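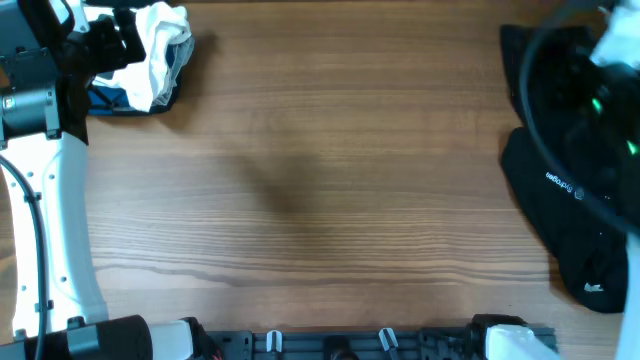
Page last changed: Jun 18, 2019

Drying Laundry Indoors in Shared Student Housing
Final project report, Housing and Environment module
Submitted by Stavros Theodorakopoulos

1. Introduction

This report considers how students living in shared houses dry their clothes during the colder part of the year, and what effect their habits have on damp in bedrooms and common rooms. The project was carried out in the Gater and Wolamel districts, where most student houses are older terraces with small kitchens and no separate utility room. Few have a tumble dryer. Outdoor lines are present in many back yards but are little used between autumn and spring.

The subject was chosen after complaints about mould were raised at the January meeting of the Makris housing forum. Landlords present at that meeting held that tenants were at fault for drying clothes on radiators. Tenants replied that they had been given no other place to dry them. The project does not attempt to settle that dispute, but it does provide a record of what households do.

2. Method

Invitations were sent to 43 shared houses, of which 40 agreed to take part. Each house kept a paper diary next to the washing machine, in which residents entered the type of load, the place where it was dried and whether a window was open. The diaries produced 1,229 usable entries. Entries with no drying place were left out.

Short interviews were then held with one resident from each house. Questions covered heating, the cost of using the Lurora launderette and any visible damp. Answers were written down by hand and checked with the resident before use.

3. Findings

Clothes racks were the most common choice for mixed loads, and were usually placed in the bedroom of the person who had done the washing. Radiators were preferred for small items, socks and underwear above all, as these dry quickly and take up little room. Towels and bedding gave the most difficulty. Several residents described hanging sheets over doors for a day or longer. 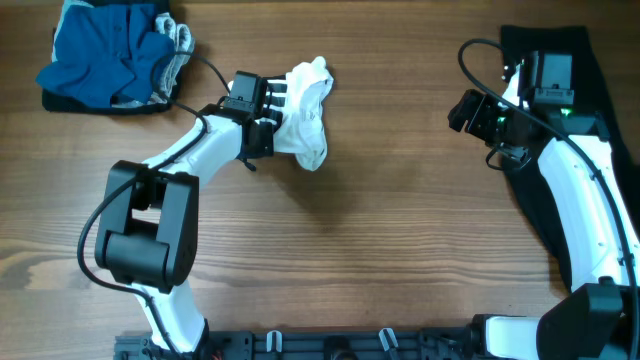 Figure 2. White sock, wooden table top.

Windows were seldom opened while clothes were drying. The reason given most often was the cost of heating, followed by security in ground-floor rooms. Residents who did open a window tended to do so in the morning and to close it before leaving the house.

Use of the launderette was lower than expected. Residents spoke of the walk and the price, and some did not know that dryers could be used there without paying for a wash. This last point was unknown to the author too before the interviews began.

4. Limits of the study

The diaries relied on residents remembering to fill them in, and entries became thinner towards the end. No moisture readings were taken — the meter requested from the department was already on loan — so statements about damp rest on what residents reported.

5. Recommendations

Landlords should provide a rack and name a suitable room for it at the start of each tenancy, preferably one with a working extractor fan. The housing forum should add the launderette's dryer-only prices to its welcome leaflet. A further study with moisture readings would be of value, and the blank diary sheets can be obtained from the module office.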